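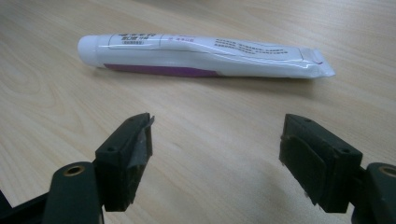
Filed under: Tinkering, Robots

November 6, 2023

I've now picked up the same tube of toothpaste more times than I've brushed my teeth this year, and I brush my teeth a normal amount, thank you very much.

For anyone who missed the July post, I've been spending my evenings teaching a robot to tidy a bathroom shelf. Well, I say teaching. What I do is hold a gripper in my hand, squeeze the handle, and do the job myself, over and over, while the camera on it records what the fingers are up to. Later all of that goes off to Lurdes Coelho, who does the clever bit, and in theory the arm over at Notden watches my efforts and learns to copy them. I never have to be in the same building as the arm, which suits me because it's noisy and the parking is dreadful.

The target is 261 good goes. A go is one pick and one place, start to finish, no fumbling. If I fumble I'm supposed to bin it, although Lurdes now wants some of the fumbles kept if I put them right afterwards (she says the robot will need to know how to get out of trouble, and fair enough, so do I). I managed 40 in one evening last week and thought I was flying. Then she went through them and threw out a good few for being too fast. Too fast! I was proud of those!

Speed is the thing I keep getting wrong. When you pick something up with your own fingers you don't think about it, you've grabbed it before you've decided to. With the gripper on the end of your arm you have to come in slowly, stop for a tiny moment, close, stop again, lift. It feels like dancing with someone who's counting out loud. But if I rush the close, the Dredo software (that's the thing that lines up the video with the finger positions) gets in a muddle and marks the whole go as dodgy.

Toothpaste I can do in my sleep now. You go for the middle, you don't squeeze too hard, you're done. Toothbrushes are a different animal. They're thin, they roll, and they want to swing round the second you lift them, so the angle you come in at matters enormously.

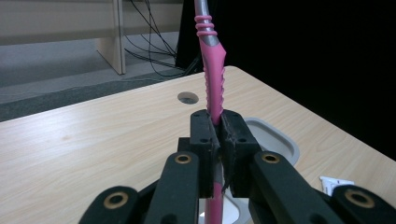 My trick, if it counts as one, is to hang on to the grippy part of the handle and then keep my wrist completely still until I've got my breath back. I used to twist as I lifted, which felt natural to me and was apparently a nightmare for the robot. Lurdes sent me a clip of the arm copying it. Imagine a very confident person stirring soup with a fishing rod. I've watched it more than I should.

The other thing I've learned is to start from somewhere different every time. For the first batch I began every go from exactly the same spot, because I'm tidy like that, and the arm learned to be brilliant from that one spot and hopeless from anywhere else. So now I come in from the left, from the right, from up high, from a silly low angle that makes my shoulder ache. My old notes just say "be messier", underlined, which is advice I never thought I'd have to write down for myself.

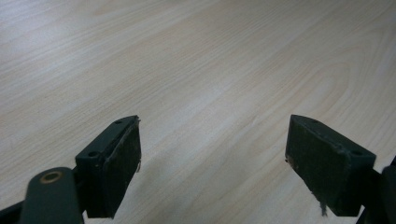

Wear and tear has been the surprise of the autumn. I'd budgeted for batteries and biscuits and gave no thought at all to the bits that do the touching. The pads on the fingers have gone fuzzy, and the right one has loose threads hanging off the bottom like an old dishcloth. I asked whether I should trim them and got a very firm no, at least until this batch is finished, as she'd like the pads to look the same from one go to the next. So I'm leaving them be, but my word, it takes willpower. I'm a person who pulls threads.

New pads are on the list from Cordeiro, who do a softer one that's meant to last up to 2000 grips. We'll see. I've also been eyeing up the Flilteline handle, which has a proper trigger in place of the squeeze thing, and my thumb would be very grateful, but it's dear and I did promise not to buy anything else before Christmas.

Anyway, I've got 59 left to do. Most of them are toothbrushes because I kept putting those off (of course I did), and then Lurdes wants to talk about flannels. I've told her flannels are a conversation for the new year. If any of you have done this sort of thing with floppy stuff, cloths or socks or whatever, do leave me a comment, I'd love to know how you got on and whether your shoulder recovered.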